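Play Kitchen Tabletop Set: data card

Version 1.2, last edited March 13, 2025
Maintainer: Miloslav Jurčo
Project: Plurano

Summary

This card covers the inventory and annotation files for the Plurano tabletop kitchen set. The material is toy food and small kitchenware laid out on a white tabletop. The annotations concern the objects only: what they are, where they lie, and what they touch or cover. There are 1276 overhead stills in the release, of which 1262 carry full object labels. The remainder failed label review and ship without annotations, listed in unlabeled.txt.

Contents

stills/ overhead stills, grouped by layout
labels/ one JSON file per labeled still
layouts.csv 152 rows, one per table layout
inventory.csv item ID, class, main color, storage bin
unlabeled.txt stills without labels
CHANGES short history of edits to this card and the labels

Object classes

Classes are kept coarse on purpose. Play food goes under fruit, snack or other_food. Kitchenware goes under plate, bowl_or_cup, pan, colander, utensil or appliance. Anything the annotators could not agree on is marked unsure and keeps its outline. The unsure class is small but should not be dropped in training, as it includes several fruits whose shape is ambiguous from above.

Color is recorded as one word from a fixed list. Translucent plates were a recurring problem under the old list, where one plate could come out as gray, pink or purple depending on the light. As of 1.2 the inventory color is authoritative and the per-still color field is advisory.

Sources

The play food was bought in two mixed lots, listed in inventory.csv as Dresteo and Boiko. The lots overlap, so a class may have members from both. Plates and larger kitchenware are entered under Prolness. The lot column says where an item was bought and has no bearing on its class.

Labeling rules

1. Outline the visible part of an object only. Do not guess at the hidden part.
2. If one item lies on another, set rests_on to the ID of the lower item.
3. If an item is covered by more than half, set occluded to 2. For any lesser cover, set it to 1.
4. Items crossing the border of a still get truncated = true.
5. Marks and dots in the table surface are not objects.

Known issues

Layouts 31 to 38 use an older ID scheme. A mapping is in inventory.csv, column old_id.
The splayed yellow piece was labeled starfish by one annotator and banana peel by another. Both map to other_food.
rests_on is missing for utensils in the first batch (280 stills).

Samples
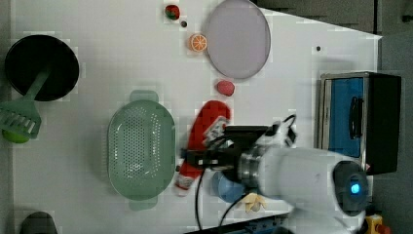
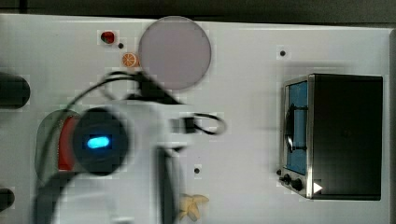
Can the labels be used to train a model that counts food items per layout?

Use layouts.csv for that purpose. Its item_total column gives the number of pieces set out for each layout, while the per-still labels include only what was visible to the annotator and will undercount wherever one item hides another. The total covers food and kitchenware together, so subtract the kitchenware_total column first.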